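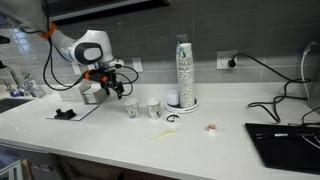
Shared Workshop Course: Building a Counter-Top Arm Cell
Handout 3: Fixtures, cable slack and the first pick routine
Instructor: Izzati Teoh

Before this session you should have the arm bolted down, the base frame measured and the stop button tested from both sides of the counter. If the stop button has not been tested, do that first and leave the rest of this handout until it has.

1. Scope

The build project is called Kuruc. Its task is to take a paper cup from a known place, move it to a second known place and release it upright. Filling, lids and spoons belong to Handout 4. Vision is not used. Every position in this handout is taught by hand and stored by name.

The controller software is Keler, the small scripting layer written for this course. Commands are given in lower case. Distances are in millimeters, angles in degrees.

2. Coordinate frames

Use two frames and no more.

base: origin at the center of the mounting flange, z up. Supplied by the controller.

counter: origin at a scribed mark near the front edge of the work surface, x to the right along the edge, y toward the wall, z up.

Teach the counter frame by touching three points with the pointer tool: the origin, a point along x, and a point in the xy plane well away from the x axis. The farther apart the points, the smaller the angular error. An error of 1 mm in the second point, taken at a distance of 200 mm, tilts the frame by 0.29 degrees. At 600 mm the same error gives 0.10 degrees.

Most home counters are not flat. Check z at the corners of the area you intend to use and write the values in your build log. If they differ by more than 2 mm, teach each pick position separately and do not compute one from another.

3. Fixtures

A fixture has one job: to put the part in the same place each time. For a cup, this means constraining x and y and leaving z to gravity. Rotation about the vertical axis does not matter for a round cup without a handle.

3.1 Open-front holders. A box with a slot in the front face lets a finger pass through while the cup is seated. Make the slot wider than the finger by at least 3 mm per side. Narrower slots work until the fixture is bumped.

3.2 Upright tabs. Tabs locate a part from the side and are quick to print. Print them with the layers running along the tab, lying down, and glue them to the base afterward. Tabs printed standing up break at the root.

3.3 Base plates. Put small fixtures on a flat board and locate the board, not each fixture. The whole set can then be lifted for cleaning and put back against two stops. Two stops on the long side and one on the short side fully locate a rectangular board.

3.4 Holding down. Double-sided tape is adequate for the first week. It creeps under side load. After that, use clamps or a rubber mat cut to the outline of the board.

4. Cable slack

The gripper cable is the part most often damaged on these builds. The procedure is as follows.

a. Move the wrist joint by hand to each end of its permitted range. Note the length of cable needed at the worst point.
b. Add 60 mm.
c. Fix the cable at the upper arm and at the gripper mount. Leave it free between those points.
d. Repeat the full range at 10 percent speed and watch for loops passing below the fingertips.
e. Set software limits on the wrist so that the cable cannot wind more than half a turn from its rest position.

A loop that hangs below the fingertips will sweep light objects off the counter. Shorten it, or add one hook-and-loop tie at the wrist. Do not tie the cable tightly to a rotating housing.

Keep the approach path clear of mains cords, including any that belong to kitchen appliances. Cords move between sessions. Check them each time.

5. Paper cups as workpieces

Paper cups are tapered, light and soft. Each property causes a different fault.

Taper. Parallel fingers touch a tapered wall along a short line, and the cup rides downward as the grip closes. Grip above mid-height, below the rolled rim, and use a foam or silicone pad.

Mass. An empty cup is easily tipped by a finger that arrives off center. Center the gripper over the cup axis before closing. With one moving finger, offset the taught position by half the closing stroke.

Stiffness. Set grip force by test. Start at the lowest setting, lift 20 mm, hold for two seconds and lower. Raise the setting one step at a time until the cup lifts without slipping. Stop there. Record the setting together with the cup type, as printed sleeves and double walls change it.

Do not pick from a nested stack in this session. The force needed to separate two nested cups varies too much for position control alone.

6. First pick routine

speed 10
open
move above_pick
move at_pick
wait 1000
close
wait 1000
move above_pick
move above_place
move at_place
open
wait 1000
move above_place
move rest

Wait times are in milliseconds. The above_ positions are 120 mm higher in z than the matching at_ positions. Moves between an above_ position and its at_ position must be linear. Use "mode line" before them if your default is joint motion.

Run the routine first with no cup, then with a cup, then with a cup and a 50 g weight inside it. Do not use water.

7. Common faults

Cup leans after release: at_place is too high, or one finger opens before the other. Lower z by 1 mm and retest.

Fingers strike the rim on approach: the counter frame is tilted. Check the corner heights from section 2.

Position drifts during the session: the fixture has moved. Mark its outline with pencil before touching any taught point.

Arm stops with a torque warning at the wrist: inspect the cable before raising the limit.

8. To hand in

A page from the build log with corner heights, cable length and grip setting. A listing of your routine with any changes marked. Both are due on 25th November, left in the folder beside the Dusel printer.

Builders using the older Gristano gripper mount should read Appendix B before teaching any position, as the tool offset is different.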